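Ketgate library to reopen reading room after floor repairs

Dec 8, 2019
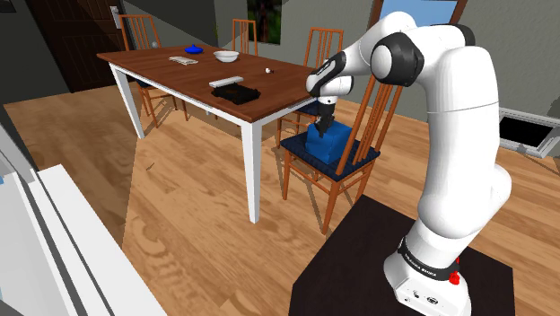

The main reading room at the Ketgate public library will open again next week, five weeks later than planned. The room closed after a pipe burst above the local history shelves and soaked the old carpet, along with part of the subfloor. Repairs were first expected to be finished in November, but the contractor, Moncrieff, found more damage near the east wall once the carpet was up. Readers who remember the gray carpet will find light wood planks in its place, and the new chairs have tall slatted backs and dark navy seats. The shelves have been put back in the same order as before, apart from the large print section, which has moved closer to the front door.

Head librarian Itziar Ortuño said most of the collection was saved. Staff moved the books to the upper floor on the morning the leak was found and dried the worst of them with fans. Around 200 volumes could not be kept. Most of those were recent paperbacks and have already been replaced.

"The local history books were the ones we worried about," Ortuño said. "Some of them got damp at the edges, but they can all be used."

The oldest item in the library, a parish account book begun in 1661, was in a locked cabinet in the office and was not affected. It can still be viewed by appointment.

The repairs were paid for mostly by the town's insurance. The cost of the new chairs came out of the library's furniture budget, which had been set aside for next year. Ortuño said that means the children's room will keep its present tables for now.

With the reading room closed, the library has been running a smaller service from the upstairs meeting room. Holds could be picked up there, but there was very little space to sit, and the evening classes were moved to the Brarine community hall on the other side of the river. Those classes will come back to the library in January. The English conversation group will meet at the hall one more time before then.

Do-yoon Oh, who teaches the beginner's bookkeeping class, said attendance dropped after the move. "The hall is fine, but the bus stops early and people had to leave before the end," he said. He expects most of them to return.

Opening hours will be the same as before the closure. The reading room will seat 80 people, and the public computers will be turned on a few days after the room opens - the network cables along the east wall still have to be tested. Until then, visitors can use the two computers upstairs. Printing will be available at the front desk only.

Late fees have been waived for anything that was due during the closure. Borrowers who still have books at home should bring them back by the end of the month. The book drop on the parking lot side is open at all hours, but the one by the main steps stays locked until a new lid has been fitted.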